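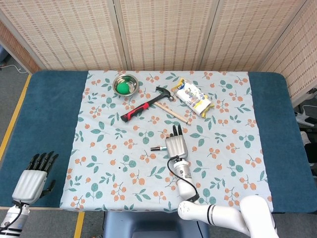

# 街区零售店里的创客零件货架：Drumel试点调查

课程作业，第4组。执笔：Vitória Mendes；访谈与数据整理：Ermira Lazarević

## 一、为什么选这个题目

Drumel是一家卖电池、插座和手机配件的连锁店，今年一月起在Natthorpe的2家门店摆出了开发板、传感器和焊接工具。公司的宣传册上写着“让电子制作回到街角”。我们组一开始就对这句话有怀疑：买单片机的人多半早已习惯网购，凭什么为了一块板子专门跑一趟？

## 二、做法

我们在两家店各待了几个下午，征得店长同意后记录在创客货架前停留的顾客，并发放问卷，收回40份有效答卷。样本偏小，而且愿意填问卷的人本来就对电子感兴趣，所以下面的比例都要打折扣看。店方给过一份销售简报，只有增长百分比，没有基数，我们没有采用。

## 三、结果

停下来看的人不少，掏钱的不多。卖得动的是面包板、杜邦线和焊锡，都是做到一半突然缺了、等不及快递的东西。Serrano牌的入门套件占了货架最好的位置，我们在场期间却一盒也没有卖出去。

价格是答卷里最常见的抱怨。同样的温湿度模块，店里标价接近网上的两倍。店长的解释是门店有房租和退换货成本，这话有道理，但顾客没有义务替它分担。

另一个问题是店员。我们问过“这块板子的引脚能不能直接接5V”，一位店员去翻了包装盒背面，另一位建议我们上网查。总部说培训用的是Trorov公司的在线课程，我们试听了开头几节，内容主要是产品卖点，电平、供电这类基础知识几乎没有。

## 四、讨论

总部计划把货架推广到大约1000家门店。我们看不出现有数据怎么支持这个数字。试点的两家店都离学校很近，换到住宅区或高速路边的门店，情况多半更差。

Ermira的看法比我乐观一些。她认为只要砍掉套件、专做急用零件，再把周末的焊接工位开起来，货架可以养活自己。我同意前一半。焊接工位在宣传册里有，两家店都还没设，店长也说不出什么时候设。

## 五、不足

没有工作日上午的记录，也没有采访到只看不买的人，而他们的理由可能最要紧。问卷第4题“您是否支持本地创客文化”问得太空，几乎人人选“是”，统计时已剔除。

原始问卷和访谈笔记存在小组文件夹里，需要核对的同学可以找Ermira要。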